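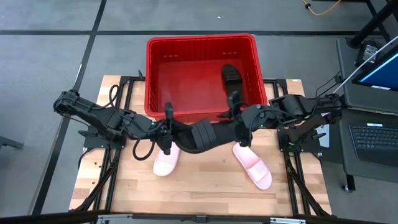 Unit 6: Footwear Sorting and Containment at the Entryway

Course: HSK 200, Household Storage and Order
Brendow School of Home Management
Room 2132

Purpose of the Unit

Unit 5 dealt with coats, umbrellas and other hanging items. Unit 6 turns to footwear, and in particular to the light indoor footwear that collects near doors, beside beds and outside bathrooms. Students will learn to sort slippers and slides, to match them in pairs, to select a suitable container, and to place the pairs so that they can be found and taken out again without disturbing the rest.

Students should read Chapter 4 of the Rilholm Housekeeping Reader before the practical session. The vocabulary list at the end of that chapter will be used in the written test.

1. Terms Used in This Unit

Slide. An open footwear item with a broad strap across the foot and no back. The toe and heel are both open.

Slipper. The general term for light indoor footwear. In this course the word includes slides unless the instructor states otherwise.

Pair. Two items of the same style, color and size, one left and one right. Two left slippers of the same color are not a pair and must be recorded as singles.

Single. An item whose partner has not been located. A single remains on the sorting surface until the search described in Section 4 has been completed.

Open container. Any basket, bin or crate without a lid. Vented open containers are preferred for footwear.

2. The Sorting Surface

Sorting is done on a table. Floor sorting is permitted in the home but will not be accepted in the practical assessment. A table brings the items up to a height at which soles can be inspected, and it gives a plain background against which dark and light items are both easily seen. Wood in a pale finish serves well. The surface should be wiped before and after use, and food should not be prepared on it until it has been washed with detergent.

The container stands at the far side of the table, opposite the person sorting. Items to be sorted lie between the person and the container. Students who place the container at their elbow tend to drop items in before checking them for a match, and marks are deducted for this.

3. Choosing the Container

For household quantities, a rectangular plastic basket or crate is recommended. The following points should be checked:

Ventilation. There should be slots or openings in the walls. Footwear that has been worn holds moisture, and solid-sided tubs are slow to release it.

Floor. A flat interior floor allows slides to lie level. A ridged or domed floor causes them to tip.

Rim. A thickened rim is more comfortable to grip and keeps the walls from bowing outward when the basket is carried.

Color. A strong color that contrasts with the footwear makes it easier to see at a glance what is inside. Black footwear in a red basket is easily seen. Black footwear in a black basket is often missed, and the same applies to white on white.

Students may use the Cuervo stacking crates kept in the practice room or bring a container from home. Fabric bins are not accepted, as they cannot be rinsed out.

4. Procedure

4.1 Remove loose dirt. Tap the soles together over a waste bin. Wipe straps and footbeds with a damp cloth and allow them to dry.

4.2 Lay all items on the table with the footbeds facing up. Items that fall on their sides should be turned over before matching begins, as the strap and sole alone are not enough to judge size.

4.3 Group by color. Complete one color before starting the next.

4.4 Within each color, match left to right. Compare length by holding the two items sole to sole.

4.5 Place the first item of the pair in the container lengthwise, against one of the side walls. The second item goes directly beside it, facing the same way. No other item is to be placed in the container until both members of the pair are in. 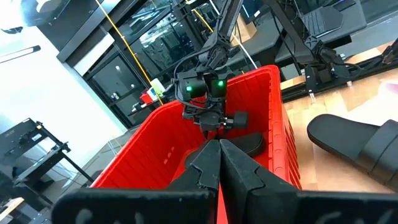
Figure 6.1. Matching by color: one black slide in the red crate, another on the tabletop.

4.6 Repeat for each remaining pair. Lighter colors go in last so that dark soles do not rest on pale straps.

4.7 If a single remains, check under the table, behind the container and in the original collection area. If no partner is found, label the single and place it on the holding shelf.

5. Common Errors

Placing one slipper of each color in the container first, with the intention of adding the partners later. The container then holds only singles, and every item must be checked again.

Standing slides on end to save room. The straps lose their shape over time.

Filling the container above the rim. A household with more footwear than one container will hold should use two, divided by person or by room.

Working from memory of how many pairs were collected. Items are matched by eye and by hand, every time.

6. Practical Assessment

Each student will be given a mixed set of indoor footwear and one open container. The set may include singles. The assessment begins when the student has wiped the table and ends when the student steps back from it. Neatness of placement, correct matching and the handling of singles are marked separately, for a total of 99 marks. Speed is not marked.

Students who miss the session may attend the make-up assessment in January at the Flotarard annex. Requests are to be made at the front office in writing.

7. Preparation for Unit 7

Unit 7 covers outdoor shoes and boots. Students should bring one pair of lace-up shoes and a soft brush. Read Chapter 5 of the Rilholm reader, omitting the section on leather dyes.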